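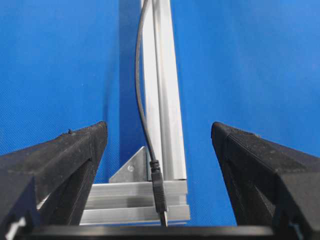 Cloletti wrote back after the last report to ask why a frame, a length of blue cloth and a few cables should still be listed as "in progress", and whether the remaining money would finish the work or only move it along. It is a reasonable thing to ask and this report tries to answer it. The short answer is that the framing is mostly sound, the cloth is better than we expected, and the cabling is behind. We are less sure than we were that the plan we were given for the cabling is worth carrying out.

Helusano backdrop and framing works, Istmont
Progress report to Cloletti
2021-04-15

Framing

The uprights and base members are aluminium profile with slots along their length, joined at the foot with triangular corner brackets and bolts. Böttcher supplied the profile and cut it to our list. The case made for it in the original proposal was that anyone could put it up, take it down and alter it with one key. We did not believe this at the time and believe about half of it now.

Putting it up is easy. Altering it is easy if the extra fixings were slid into the slot before the ends were closed off, and at Istmont they mostly weren't. Two members had to come apart again so that a fixing could be got in behind a bracket. That cost a morning each time, and neither morning was in the programme. We have since bought the kind of nut that can be dropped in from the front. They cost more and they are fiddly, and we have not had them under load long enough to say whether they hold as well as the others.

The corner brackets are a different matter. We had doubts about how much stiffness a small bracket at the foot could give to a tall upright, and we still have them. At the base there is no movement that we can feel. Higher up there is some give if you lean on the profile, and people do lean on things. The supplier's view is that the joint is strong enough for cloth and light wiring. We accept that for cloth and light wiring. We would not hang anything else from it, and we ask that the request to mount shelving on the same uprights be dropped from the second stage.

Getting the uprights truly upright is also slower than the proposal allowed. The floor at Istmont falls towards the door. We can pack under the base members, and have done so in the worst place, but each time the frame is shifted for cleaning the packing has to be done again. A lean of a few millimetres is easily noticed next to a straight edge and hardly anywhere else. Our advice is to live with it.

Cloth

We argued against blue. We thought a bright blue would show every crease and would look tired within a season, and we suggested a mid grey. We were overruled, and so far the choice has done no harm. The weave is fine and the colour has kept well. Where the cloth folds behind an upright it goes noticeably darker, and users at Istmont did raise this in the first weeks. Pulling it flatter helps a little. Steaming it made less difference than the time spent on it would justify, so we have stopped.

Washing is still an open question. The maker's label allows it, but we have washed only an offcut, which came out slightly smaller. A slightly smaller backdrop would leave gaps at the sides. Until someone is willing to pay for a spare we propose to brush it and leave it at that.

We would also like to withdraw a figure. The last report gave the full cost of the cloth, hemming and hanging as if it were settled. It was a quotation. The invoice came to 1382, which is above the quotation, and the difference was the hemming. We should have waited for the invoice before writing it down.

Cabling

This is the part that has gone least well. The plan called for all cables to be run inside the slots under a push-in cover strip, so that nothing would hang in front of the cloth. As the picture at the head of this report shows, that is not how things are. A thin black cable comes down beside the upright, bowing out from it over part of its length, with its plug hanging free in front of the base. It is hardly tidy, and a dark cable against bright blue is about as easy to see as a cable can be.

There are three reasons for the delay and we do not find them equally good. The cover strip arrived late, which was outside our control. The cables were then ordered with the plugs already fitted, and the plug housings are too bulky to pass along the slot, which was well within our control and should have been checked. Last, there was a long disagreement about whether the cables should be hidden at all, given how often they are moved.

On that last point we have come round to the doubters. A cable shut behind a strip is neat until it needs changing, and then the strip comes off and in our experience stays off. We have tried reusable ties at intervals on one spare length of profile. It looks plain, it takes almost 4 minutes to do and it can be undone by hand. We would like permission to use ties throughout and return the unopened cover strip to Böttcher, if Böttcher will have it. We have asked. The reply was friendly and did not contain a yes.

If the ties are agreed, the plugs that are not in use should have somewhere to go. A free plug knocks against the metal whenever the frame is touched, and its tip is the first thing that will bend. A small clip low on each upright would do.

Time and money

The programme shows the works finished in August. We think this can be met for the framing and the cloth. For the cabling it depends on the decision above: with ties, yes; with cover strip and new plugs, we doubt it, and we would sooner say so now. Of the days set aside for fitting, 19 are left. The ties would use a small part of them. The original plan would probably use them all.

We have been asked to describe the benefits to users so far. Those we have spoken to like the colour and dislike the cables. Beyond that we have no evidence worth sending, and the questionnaire that was meant to supply it has had too few replies to be any use. We would rather not fill the page with the few we have.

What we need from Cloletti

A decision on ties or cover strip, before anything more is ordered.
Agreement that no shelving goes on the uprights.
A yes or no on a spare length of the blue cloth, from the same batch if there is any left.
Confirmation that the higher cloth invoice can be met from the existing budget. If it can't, the clips will have to wait.

The next report will follow once the first of these has been answered.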